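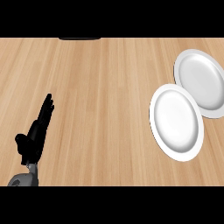
## Werkstattbuch Keramik, Mai 2020 – Glasurversuche Weiß

Fortsetzung der Reihe vom März. Gegenstand ist die Haarrissbildung der deckend weißen Glasur auf flachen Tellern. Die Masse wurde wie zuvor von Perić bezogen, die Fritte erstmals von Dukico. Der Versatz bleibt bis auf den Quarzanteil unverändert.

### Ansatz

- Trockenmasse der Glasur: 1.529 g, nass vermahlen, danach gesiebt
- Schrühbrand bei 1.000 °C, Haltezeit wie im März
- 7 Teller je Versatz, 2 Versätze (A ohne, B mit erhöhtem Quarzanteil)

Die Glasur wurde getaucht, der Standring anschließend mit feuchtem Schwamm gesäubert. Bei Versatz A setzte sich der Schlicker rasch ab und musste mehrfach aufgerührt werden. Stellmittel ist nachzubestellen.
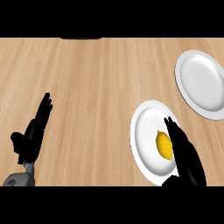 Versatz A zeigt nach dem Glattbrand feine Risse im Spiegel, bei Versatz B sind bislang keine festzustellen. Eine abschließende Bewertung erfolgt erst nach Lagerung, da verzögerte Risse im März noch nach Wochen auftraten. Die Fahne ist in beiden Versätzen einwandfrei gedeckt.

### Anmerkungen

Herr Casado weist darauf hin, dass der Ofen Plilano im unteren Bereich kälter brennt. Die Kegel bestätigen dies – der untere steht deutlich steiler als der obere. Die Besatzpläne sind künftig mit abzulegen.

### Offen

- Wechselbad Eiswasser/kochendes Wasser für beide Versätze
- Rückfrage bei Skititix zur Korngröße des Quarzmehls
- Versatz B auf der dunkleren Masse wiederholen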